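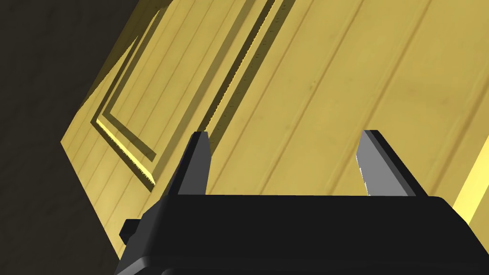

Ticket 83: Plemach sim, door tasks, gripper clearance rule
Opened by: Annag MacBrayne
Assigned to: Rangi Sheehan
Status: pending retest

Rule 22 of the Radier checklist says an open gripper must keep 30 mm from any door face until a handle target is set. The checker flags the yellow door but passes the dark one.

Steps taken

1. Reran the checker with the limit at 35 mm. Same result.
2. Compared collision meshes. The yellow door uses a simplified box that ignores the swing angle.
3. Checked both arms. Left gripper is empty, just below the dark door's handle. Right gripper is over the white-framed unit. 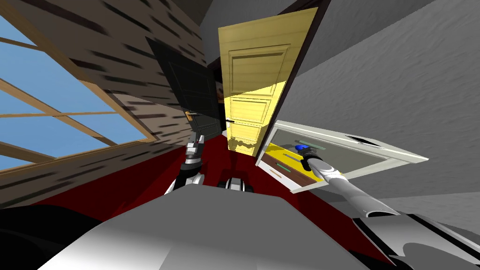

4. Replaced the box with the full door mesh. Retest queued on Jardine.

Do not waive rule 22 while this ticket is open.

2 comments | 0 shares
Contact Jircombe support | Back to top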